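Rekha Shukla
6 min read

I have spent three weeks with the Nambiar kitchen kit, the one that promises to clear and tidy your worktop while you get on with your life. Thread, with some glassware.

What you get: one arm on a clamp, one charging dock, and a headband with a camera on it. The headband is for you. The arm learns by watching you do the job first, from roughly where your eyes are. I hadn't read that bit before ordering.

It costs £318. For that money I'd assumed the machine would be doing the tidying. In week one the machine sat on its dock and I did the tidying, in a hat.

42 reposts · 17 replies

Setup is painless, I'll give them that. The clamp fits a normal worktop, the app finds the arm first time and the instructions have clearly been read by a human before printing. I was up and running in the time it takes to drink a coffee — a proper one, sitting down.

Then come the lessons. The app wants each job shown to it more than 8 times before it will have a go. "Gather cups" is one job. "Move cups" is another. "Put cups somewhere sensible" isn't available in the UK yet.

You have to go slowly, too. Reach, pause, close your hands, lift. If you rush, the app gives you a small sad chime and a tip about being mindful. I've had managers like that.

We use cookies to improve your experience. Accept all / Manage choices

What it's good at, once taught: mugs. Anything solid with a decent handle, it picks up like it was born to it. Short plastic tumblers, also fine. I'd trust it with those while I was in the next room, and I have.

What it's bad at: clear glass. The camera struggles to see where one stops and the next one starts, and the arm either dithers or goes for a bit of air just to the left. Nambiar's help page suggests "improving contrast". I think they mean buy different glasses.

Stemmed glasses I've given up on. It got hold of one in week two and held it perfectly still for five minutes while it thought. I had to take it away like you would from a toddler.

I asked support about this. They replied at 3 in the morning, very politely, and told me to teach it with a bigger mix of shapes, all close together, so it gets used to a crowd. So out came every cup, glass and jar I could lay hands on.

Did it help? A bit! It now knocks into the neighbours far less. It still won't go near the back row, and I can't say I blame it.

People keep asking how it compares with the others. The Fekeck is cheaper and you don't have to wear anything, but it only does things it came knowing, which is mostly wiping. The Zada is lovely and costs as much as a holiday.

Bulwood do a monthly service where somebody else does the teaching and you just rent the arm. I was snooty about that at first. I am less snooty now.

Noise: fine. A low hum, quieter than my fridge. Battery: a morning's work, then it wants its dock. App: asks me to rate it far too often for something with that chime.

Would I buy it again? If you've got mugs and patience, maybe. If you drink wine, wait for the next one. Mine is staying for now, mainly because I've put in the hours and I'm not handing all that hard work to a stranger.

Hands, cups and worktop: 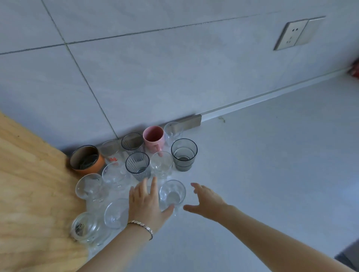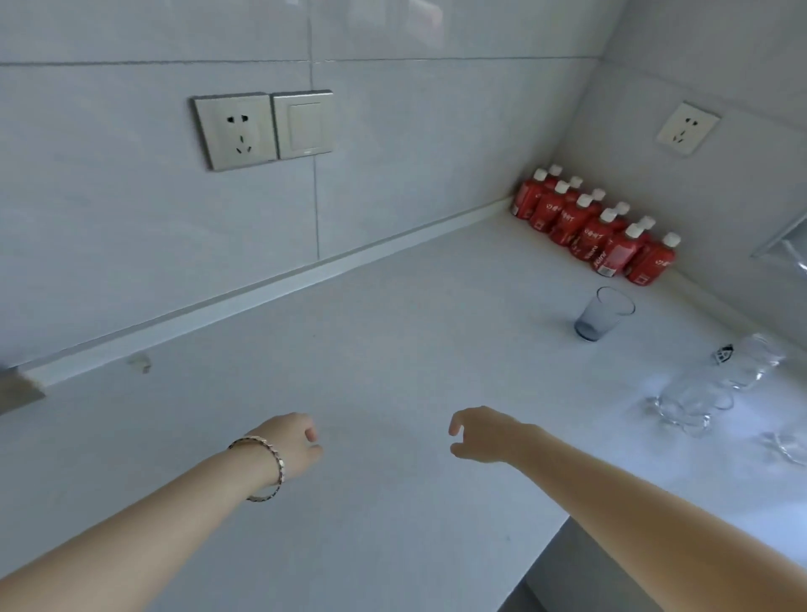
Glasses bunched up by the wall in the first; red bottles in the corner in the second.

29 comments · Share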